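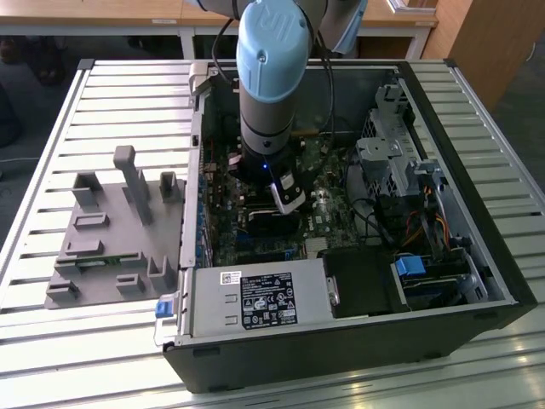

Zofia Baran thinks the screws will be the last thing a machine gets right, and the clips the thing just before that. I read her comment over on the Gutholm repair board last night and it has been stuck in my head ever since, so I'm bringing it here where there are more people with dirty hands.

Can a robot do computer repair yet? I mean the plain everyday kind, the sort we do at our shop on Olivares: open up a desktop, pull a bad drive, swap the power supply, blow out the dust, close it up and hand it back. I have been at it for 101 months (my wife keeps track, don't ask) and my wrists are telling me it's time to think about help. My nephew says to wait a couple of years and buy an arm. My landlord at Staltwood says the same about the floors and the dishes, but he says that about everything! Is there anything to this, or should I just put a card in the window and hire a kid?

Thanks in advance, and sorry for going on so long.

Posted by benchlight_ray

Horacio Salinas

Hi Ray, and welcome! I spent a good part of my working life around arms in a packaging plant, and I fix PCs for friends and neighbors now, so I feel like I have a foot on each side of this one.

Short version, hire the kid. Longer version, it depends on how much your work repeats itself. If you had the same model of desktop coming in all day long, lying the same way in the same spot, an arm could be taught a good many of the steps. Lifting a drive out by its handle, setting a part down into a holder made for it, pressing a latch, those are all fair game. Factories have had machines doing jobs like that for years, and the people who set them up will tell you that most of the sweat goes into the holders and the grippers.

Your trouble is that you see a tower from one maker in the morning and something completely different after lunch. Cables get tucked wherever the last person felt like tucking them. You and I reach in, push the wires over with the back of a finger and keep going without thinking about it, and that little push is a hard thing to teach. Soft stuff in general is hard. Foam, ribbon cable, tape that has gone gummy (my least favorite). And then there's the tight work along the edge of the board, with metal and foam above you and pins right next to your fingers:
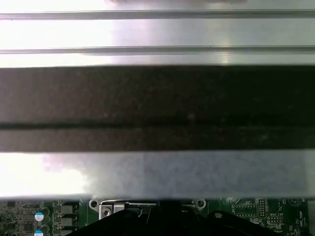

Gripper finger at the circuit board, with the HDD TEMP marking off to the right.

Look how little room there is in a place like that. A person feels a header pin starting to bend and backs off. A machine can have force sensing too, and the good ones do, but somebody has to decide how hard is too hard for every part, and for a small shop that somebody is you, in the evening, with the manual.

As for the chores at home, I'd say the same thing. Robot vacuums are fine if you pick up your socks first. We've had one for 6 years and I'm fond of it. Dishes and laundry I would not hold my breath for, though I've seen some demonstrations that made me sit up.

If the wrists are the real problem, get a decent electric screwdriver with a clutch and raise your bench 4 inches before you spend a dime on anything else. It did wonders for me. Write back and tell us how it goes!

jelomeo_fan

Just get an arm, they're cheap now. My cousin has one that makes coffee. Jelomeo sells a kit, 8 motors, you put it together yourself. No idea if it does computers but I don't see why it wouldn't.

Horacio Salinas

Coffee is a lovely use for one, and the cup is the same cup every morning, so I can believe it. I'd want to see the kit pull a stiff power connector before I let it near a customer's machine, though. Those can take a real tug even by hand. Ray, if you do end up trying one, start with a dead tower from the scrap pile and leave it unplugged.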